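Lollivcombe Demonstration Site: Progress Report to the Brolloser Fund

Reporting period: spring through August
Prepared by: Verna Strickland, site lead

1. Summary

The main event of the period was the open day in August, which was a condition of the second payment. It took place as planned at the Lollivcombe site. We ran the tabletop handling work for visitors from 10 a.m. to 4 p.m., with a break at noon. The collection work is behind where we said it would be. The target for this period was 2,000 accepted recordings and we have 1,573. The reasons and the plan for closing the gap are in section 4.

Spending is within budget except for one line, covered in section 5.

2. The open day

Visitors signed in at the front desk and came through in small groups. Each group got a short talk in the hallway, then went into the work room to watch. We had planned to keep everyone behind a taped line, but the first group could not see the table from there, so we moved the line forward before the second group came in. The tape should have been tested with people standing at it the day before.

The demonstration used the hand-held grippers. An operator picks up small household items, moves them, sets them down and clears the table, and the recordings go toward training the Prustuvar arm. Most visitors had expected to see the arm do everything. We explained in the talk that the arm learns from the hand-held work, and that the hand-held work takes up most of our hours at present. After the first two groups we moved that explanation to the start, and the questions got more specific.

The Prustuvar arm itself was shown in the afternoon only. It did the cup-to-shelf task and the folding task. The cup task went well in every run we showed. The folding task stopped twice, both times on the second fold, and the operator had to reset it. We told visitors the folding task is still in development and let them see the reset. Two people asked for a longer session with the arm and we have their contact details.

Questions that came up in more than one group:

How long does it take to train an operator? We said two shifts before their recordings are counted.

Can the same recordings be used with a different arm? We said in part, and that the Tran partners are looking at this under their own agreement.

What happens to recordings that are rejected? They are kept apart from the accepted set and used for operator training.

Will the work stay in Lollivcombe? We said the lease runs through the end of the grant and that no decision has been made past that.

3. Visitor feedback

We left a one-page form on the table by the exit. The comments were mostly favorable. Several people wrote that the room was too warm, and we agree. The fan was off for most of the day to keep the noise down during the talks. A few wrote that they would have liked to try a gripper themselves. We had decided against that on the open day because of the insurance wording, which covers staff and registered trainees only. I have asked the insurer what a supervised trial for visitors would cost and will pass the answer on.

One visitor from the community college asked about placing students with us. I have had one follow-up call and expect to send you a short proposal.

4. Recording work

The shortfall against the target comes from two things. We lost working time in the move from the old room to the current one, and the acceptance rate was lower than expected in the first weeks after it. Some early recordings were turned down in review for reflections off the table surface. We have changed the review sheet so that the reviewer notes the lighting on each rejected recording, and the shift lead goes over those notes at the start of the next shift. 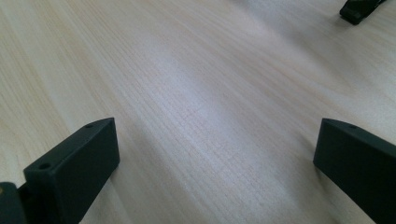 The other common cause of rejection was operators starting to move before the recording had settled. The written procedure now asks for a two-second hold at the start and end of every task. Operators found this slow at first — the hold feels longer than it is — but the acceptance rate for the last full month was 90 percent, and we expect to stay near that.

At the present rate the missing recordings will be made up before the next report. I do not propose to lower the target. If we lose another operator I will write to you then.

5. Budget

Equipment, rent and wages are all inside the approved amounts. Travel is over, since the Tran partners came for the open day and stayed an extra night to look at the folding problem. I ask that the overage be taken from the unused printing line. No new money is requested.

6. Next steps

Finish the folding work with the Tran partners and show it again only when it runs through without a reset.

Train two more operators so that sickness and leave do not stop a shift.

Get blinds for the work room windows. The quote is in and the order can go out once you approve it under small purchases.

Hold a second, shorter visit for the people who asked for more time with the arm. We would keep it to one group and run it in the morning, with the fan on.

The sign-in sheets and feedback forms are on file at the site and I can send copies on request. Please send any questions on this report to me at the Lollivcombe office.

Verna Strickland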